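Minutes, teleop working group, Ondham project, May

Present: Faith Muli, Lalit Goel, Bergþóra Brynjólfsdóttir, Jytte Lykkegaard (by phone, dropped off twice), and me, Malsha Bepari, taking notes.
Apologies: none, though the Riis folks had said they might join and didn't.

We started at 10 with last month's actions. Lalit has sent the glove calibration sheet round again, and I've finally read it (sorry Lalit!). Jytte's question about who pays for the second headset is still open and I'm carrying it over. Faith asked that we stop calling every bad run a "practice run" in the log, because then she can't tell them apart from the real practice. Agreed.

Next was the cup and saucer task in the simulator. Faith had driven the arms for most of it and Bergþóra put these up on the big screen while we talked. 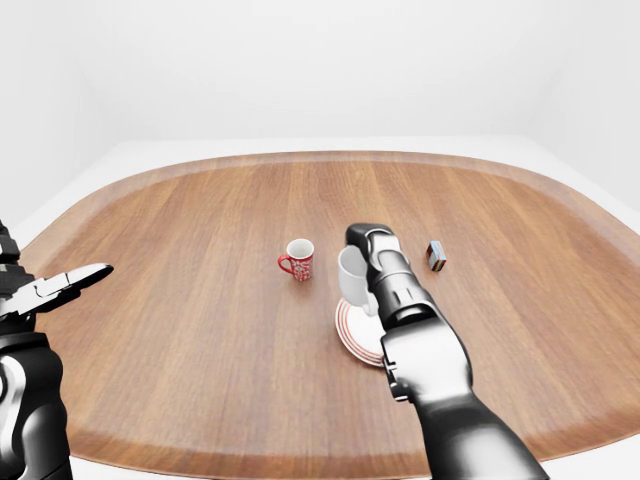
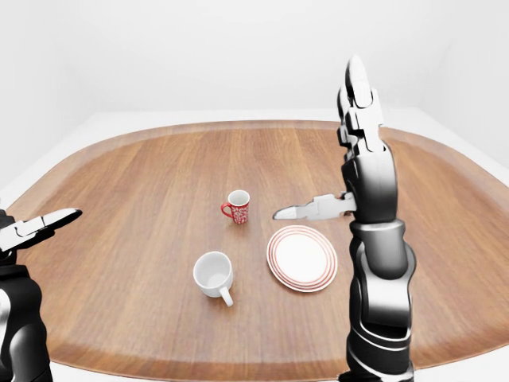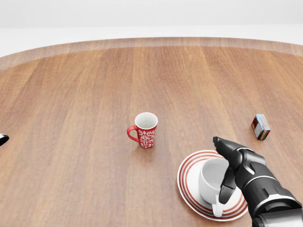
I wanted most of this item to be about what counts as a good demonstration, and we did get there in the end. Bergþóra's view is that we keep anything where the cup finishes on the saucer, however clumsy the route, and let the training sort it out. Lalit is much stricter and would throw out any run with a long pause in it. My own feeling is that we've never written down what "on the saucer" means, and the one with the cup leaning over on the saucer and its opening facing up and to the left is exactly the sort of thing two people would label two ways! Faith said that when she's driving she can't judge tilt well through the headset, so she'd like a second person watching a side view and calling it out. We all liked that. For now the rule is: cup upright, resting on the saucer, hand clear of it, and held like that for 3 seconds. Jytte asked if the handle direction matters. We said no for this round - it can be its own task later on if Fikent want it.

Lalit then took us through the remote link. The delay is fine in the morning and gets worse after lunch, and he thinks it's the shared line at Flernari. Faith has been slowing her hands down to make up for it and worries the policy will learn her slow hands (I laughed, but she's right). Lalit will add the delay to the log for each run so we can sort by it afterward.

Short talk about session length. Faith finds her wrists go after 25 minutes and the last few runs are sloppy. We'll cap a sitting at 25 and swap drivers. Bergþóra has offered to learn, and Jytte says she'll try too if someone ships her the gloves.

Actions
Lalit - delay column in the run log, and ask Flernari about the line
Faith - one hour of driving lessons with Bergþóra
Bergþóra - write up the cup rule and go back over the old runs with it
Jytte - headset money, again
Me - book the side-view screen, and try labeling 6 runs without looking at Bergþóra's labels

Any other business: the door code has changed, ask Lalit for it. We finished a bit late and Jytte had already rung off, so I'll phone her with the last two items.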